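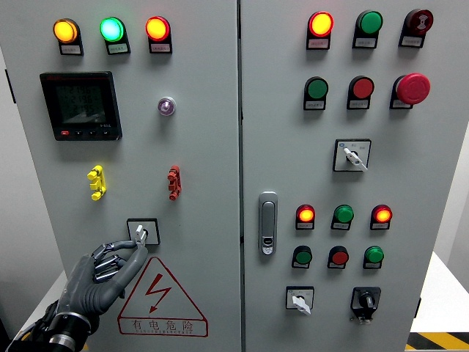
About Ilden Timber Drying

Search this site Enter keyword Go

Ilden Timber Drying is a contract kilning company based at Kirnness. We dry sawn hardwood and softwood for sawmills, joinery workshops, boat repairers, furniture makers and private owners of felled trees. We do not fell, and we sell timber only in small amounts, as set out further down this page. Most of what stands in our yard belongs to other people and goes back to them at an agreed moisture content.

What we do

Freshly sawn oak can hold nearly its own dry weight in water. Before it can be used indoors most of that water has to be taken out, and it has to come out evenly enough that the board does not split, cup or harden on the outside while the middle stays damp. Air drying under cover does a large part of the job at low cost. It will not bring timber in this climate down to the level a heated house needs. The last part is done in a kiln.

We offer air drying, kiln drying, conditioning after drying, and re-drying of stock that has been stored badly. We also heat treat softwood for customers who need to deal with insects in reclaimed beams. Each of these is quoted separately.

Company history

The company started as the drying department of the Sjöberg sawmill, which cut local oak, ash and larch on the site next to ours. The mill had a single brick chamber heated by a sawdust boiler, and it was used only for the mill's own flooring boards. Smaller mills nearby began asking for space in it. When the Sjöberg mill stopped sawing, the drying side was kept on as a separate business and took the name Ilden from the lane that runs along the north side of the yard.

The brick chamber is still standing. It leaked too much heat to be worth repairing and is now the sticker store and sharpening room. The kilns in use today are insulated chambers with aluminium linings, built on a new slab behind it. The yard at Tenen was added later, when we ran out of covered space for air drying at Kirnness.

The two sites

Kirnness is the main site. It has the kilns, the boiler house, the office and the weighbridge. All deliveries come here first so that packs can be measured and labelled.

Tenen is used for air drying only. It is an open, level site with a steady wind from the west -- good for larch and Douglas fir, too harsh for fresh oak in spring unless the stacks are screened. We hang netting on the windward side of oak and beech stacks from March until the leaves are on the hedge. There is no office at Tenen and no one there to receive visitors. Please do not send lorries to it.

Kiln capacity and method

The larger kilns are conventional heated and vented chambers. Air is driven through the stack by reversing fans, and vents in the roof release moist air as the schedule calls for it. Each holds 30 cubic metres of stickered timber. The smaller kilns use dehumidifiers in place of vents. They run cooler and slower and are used for thick oak, fruitwood, burr and anything else that is likely to be spoiled by heat. They hold 10 cubic metres.

Drying schedules are set by species and by the thickest board in the load. A mixed load will always be run at the pace of its slowest timber, so customers with both oak and ash are usually better off waiting for two shared runs than paying for one of their own. We will say so when we quote.

Moisture is followed in two ways. Sample boards are cut from each load, weighed, and put back in pockets in the stack where they can be pulled out and weighed again. Probes are also fitted into boards at different heights. Where the two methods disagree we go by the sample boards. Probes are convenient, but their readings drift above fibre saturation and depend on the temperature correction being right for the species.

At the end of a run the timber is conditioned with warm, damp air to relieve drying stress. We then cut a prong from a sample board and see which way it moves. If the prongs pinch together, the load goes back for more conditioning. This adds time to the run and is not charged for.

Final moisture content

Unless told otherwise we dry joinery and furniture stock to 10 per cent. Timber for external joinery, gates and outdoor furniture is taken to 15 per cent. Other targets can be agreed before loading. Every pack leaves with a label giving the species, nominal thickness, kiln run, target and the readings taken on the day of unloading.

Readings on individual boards will differ from the target. Our working tolerance for boards up to 50 mm is two points either side. Thicker stock has a wider tolerance, stated on the quotation. We do not guarantee any figure once the timber has left the site, as dry boards kept in an open shed will take up moisture again in a matter of weeks.

How timber should arrive

Boards should be through-and-through sawn or square-edged, in one thickness per pack, with bark removed if possible. Packs may come with or without stickers. We restack everything on our own stickers, which are planed to a single thickness from dry softwood. Stickers left in by the customer are often uneven or stained, and will not be used in the kiln.

End grain should be sealed on the day of sawing. Wax emulsion is best. Old gloss paint is acceptable. Splits that are already present when the timber arrives will be noted on the intake sheet and a copy sent to the owner before any work starts.

We do not accept:

- timber with nails, wire or staples in it, unless it has been booked as reclaimed stock
- treated timber of any kind, including old sleepers and telegraph poles
- boards over 4.8 metres long, which do not fit the kiln trolleys
- loose firewood

Reclaimed beams are passed under a metal detector at intake. Removal of ironwork is charged by the hour.

Shared runs

Most private customers have far less timber than a kiln needs. Their boards are placed in shared runs with others of the same species and thickness. Every board is tagged at the end with the owner's intake number, on a stapled plastic tag which should be removed before machining. Shared runs of 27 mm and 54 mm oak come round most often. Sycamore is kilned as soon as possible after sawing to keep the colour, so it needs to be booked before the tree is cut up. Walnut and yew may wait several months for enough to fill a kiln.

Heat and waste

The boiler burns offcuts, broken stickers and dry chip bought from a joinery works. Bark and wet sawdust are not burned. They are stacked at Tenen and sold by the trailer load for mulch. Ash from the boiler goes to a local grower under a standing arrangement. Water from the dehumidifying kilns is mildly acidic after oak and is passed through a limestone trap before it reaches the drain.

Fan noise is the usual complaint from neighbours. The fans on the large kilns are run at reduced speed between ten at night and six in the morning. This lengthens a run slightly, and schedules already allow for it.

Timber for sale

Some owners do not want all of their boards back, and we buy these in when the quality is fair. The stock is kept in 96 numbered bays in the long shed at Kirnness. It is mostly oak, with ash, elm and a changing amount of cherry. There is no price list. Boards are marked with a price each, in chalk, and can be turned over and looked at. Please restack what you do not take, with the stickers in line.

We do not plane, rip or cross-cut for customers. A moisture meter can be borrowed from the office.

Working with us

Yard staff are trained in stacking before they are trained in anything else. A poor stack cannot be put right by the kiln schedule: a missing sticker leaves a bend in every board above it. After stacking come intake measuring and forklift work, and after these the kiln work itself, which takes at least one full year to learn because winter and summer loads behave differently. Vacancies are put up on the board at the Kirnness gate and on the notices page.

Visits and deliveries

The weighbridge is open from 7.30 am to 4 pm on working days. Lorries should enter from Ilden Lane; the bridge on the lower road has a weight limit. Visitors on foot should report to the office and will be lent a hard hat. Kilns cannot be opened for viewing during a run. The yard is closed for the first half of August for boiler cleaning and fan bearing work, though timber already air drying can be collected by arrangement.

Quotations are given in writing. Please send species, thickness, volume, date of sawing and intended use. If the volume is not known, the length and mid-point width of each board will do, and we will work it out -- a handwritten list is fine.

Ilden Timber Drying, Kirnness | Contact the office | Copyright Ilden Timber Drying, all rights reserved | Back to top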